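Sorting small bits into bins off a mini belt – what am I doing wrong?

posted by Fagerlund_shed

Hi all, quick one before I go and get the kids. I help run a building brick library, we call it Tresari, people borrow tubs of coloured pieces and bring them back all jumbled up. We've got hold of a small bench conveyor with a green belt and want to use it for sorting the returns by colour. Table is white, wipe clean, not huge. Laptop has to live on it too as that's where the loans list is.

Problems so far:

Bins. No idea what size or where. Had them in a long row down the side of the belt and I was forever reaching over one to get to another, knocked the end one off twice.

Belt. Pieces roll off the near side before I've picked them. Is it meant to be square to the wall or what? Ours is pushed up along the back edge.

Colours. Red and orange are a nightmare in the evening. Fine at lunchtime. By half five I'm putting orange in the red tub and not noticing til someone rings up.

Last March we did 288 tubs and it took for ever by hand. Would like to not do that again. Budget is tiny, 100 at the very most and that has to cover bins and a lamp. Ta

Sølve Nyberg

Done this for years with plastic bits for a school kit store so will give you what I've got, bit rushed sorry.

Bins first. Don't do the long row. Start with two, side by side and touching, in the middle of the table where your hands already are. Touching matters – if there's a gap the pieces go down it and you find them in June. Shallow plastic ones, open top, no lids. If you can see the bottom you can see a mistake. Deep tubs hide everything and then you're tipping the lot out again.

Colour the bins to match if you can. Red bin for red. For orange I use yellow, next nearest thing I could get cheap, and it works better than you'd think as orange still looks wrong against red but fine against yellow. Anything odd shows up strait away.

Belt – turn it. Mine goes across the table on a slant, far end back by the wall with the motor, near end coming out towards the front. Then you've got a proper triangle of clear table next to it for the bins and you're not leaning over anything. Pick from the near side of the belt, just before the piece would drop, and go across to the bin. Short move. Check the leg bolts at the front end every so often, ours worked loose and the whole thing had a lean on it, that was half of my rolling off problem.
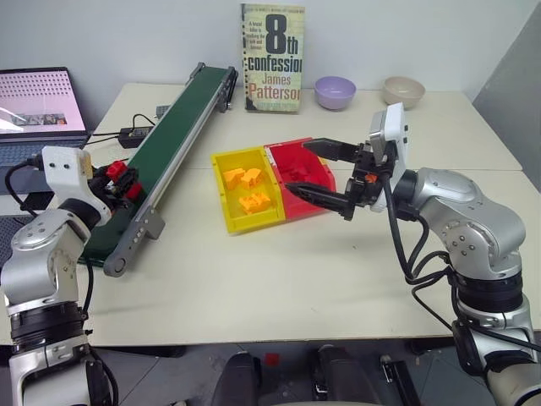 Other half was speed. Slow it right down. You want one piece at a time coming along with a hand's gap between, it feels daft and boring but you'll get through more. I timed it, 223 pieces in one sitting with two in the wrong bin, whereas going fast I had 33 wrong out of a smaller lot and had to redo them all.

Laptop goes on the other side of the belt from the bins. Keep the charger brick and leads out of the way, tape them down, never under the belt. And watch for glare on the screen. If your lamp is bouncing off the laptop it's bouncing off the pieces as well, and shiny orange under a warm bulb is red, basically. Get a plain daylight bulb, put it up and to one side. That's your evening problem sorted I reckon.

Do two colours per run then swap the bins. Everything else rides off the end into a box on the floor and goes round again. Sounds slower. Isn't.

Got to run, shout if the belt thing doesn't make sense.

Jurari

just get Flosia stacking trays, the small ones, they clip togther. we do ours on the carpet tbh no conveyor

mo_in_the_loft

Agree with most of the above but I'd go for three bins, not two. Third one for "don't know". Broken bits, chewed bits, the brown one that might be a very old red. Otherwise you stop and stare at it while four more go past. Empty the don't knows at the end in daylight with a cup of tea.

Also put something under the bins, rubber shelf liner is fine. White tables like that are slippy and the bins creep when you drop things in. Cut it to the size of both together.

Lamp, mine was from a charity shop, only paid for the bulb.

Comments

Fagerlund_shed: turned the belt tonight, so much better already. still got the warm bulb in so stuck to blue and green

kettleandpins: does the slant not mean the pieces drift to one side?

Sølve Nyberg: not if the belt's level. put a spirit level across it AND along it

kettleandpins: ok will try, thanks

Jurari: carpet's still free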